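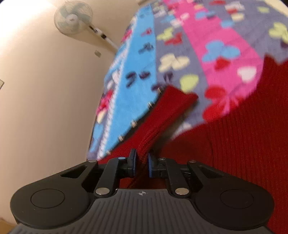 Ilham Abou Zeid asks that the ribbed knits be folded apart from the blankets from now on, as the two pile up badly on one shelf. We have made that change at Gerkwood.

Folding and sorting for May: 576 pieces done, 92 still waiting. Most of the backlog is knitwear, which takes longer to fold flat. Two shelves were added in the back room. We spent nothing from the repair budget.

For next month we request 25 more storage bins. Silvan Kuster will send the price list.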